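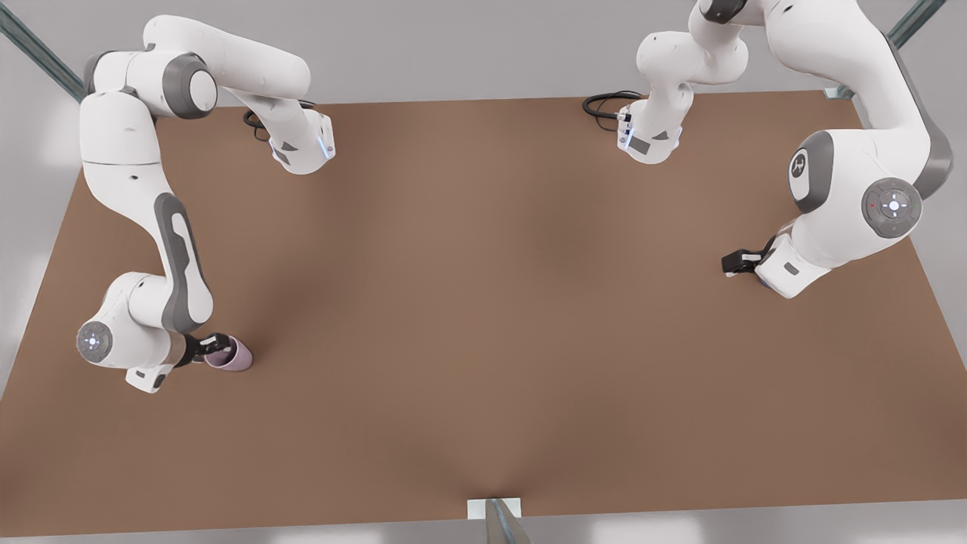 Pralstead Reading Room: book fair safety check, with comments

Checked by Ratih Mangundap, 2024-03-06
Shares 14 | Comments 4

Front door and ramp: OK. Keep the sandwich board off the ramp.

Fire exit by the review shelves: NOT OK. Two cartons of remainders were stacked against it. Moved during the check. Tape the floor so it stays clear.

Tall bookcases: four are not fixed to the wall. Brackets ordered. Until they are fitted, put hardbacks on the bottom shelves only and leave the tops bare.

Step stools: one has a split foot. Thrown out.

Signing table: OK. Line to run along the window side, away from the till.

Extension cords: the one for the author's microphone crosses the aisle. Needs a cord cover.

Extinguisher: tag in date, next service June.

Seating: center aisle too narrow at the back. Take out the last row.

Doors lock at 1730. Last walk-round before that, including the stockroom.

Comments

Trudy Wihongi: Cord cover is in the stockroom, behind the poetry returns. I'll put it down before setup.

Hacer Erdem: If the last row goes, can people stand at the back for the reading?

Ratih Mangundap: Along the side wall, yes. Not in front of the exit.

Larasati Simanjuntak: Floor is taped. Remainders are under the stairs for now, and I still need a proper place for them.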